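Incidencia 434 - Caída de presión en la red de agua caliente, edificio Hauksdóttir
Última actualización: diciembre, 16:20
Diciembre - Kerubo Sang, Servicio de Mantenimiento

Se recibe aviso de los ocupantes de la segunda planta por caudal insuficiente de agua caliente en las cocinas. El agua fría se suministra con normalidad. La bomba de recirculación Dironitz no registra códigos de fallo.

Primera actuación: se purga el circuito y se comprueba el vaso de expansión. La presión se recupera durante 40 minutos y vuelve a descender. Se descarta fuga en los montantes tras la inspección de los registros.

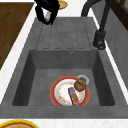 Segunda actuación: se desmonta el filtro situado a la entrada del colector y se observa acumulación de cal en la malla. Se solicita repuesto a Skaka, referencia 127. El proveedor confirma la entrega, si bien remite por error una pieza de otro diámetro - se tramita la devolución.

Tercera actuación: instalado el filtro correcto, la presión permanece estable en las dos lecturas posteriores. Queda pendiente revisar la válvula mezcladora, cuyo mando presenta holgura.

Estado: en observación. Se ruega a los ocupantes que comuniquen cualquier nueva anomalía por el formulario habitual, con indicación de la planta y la hora.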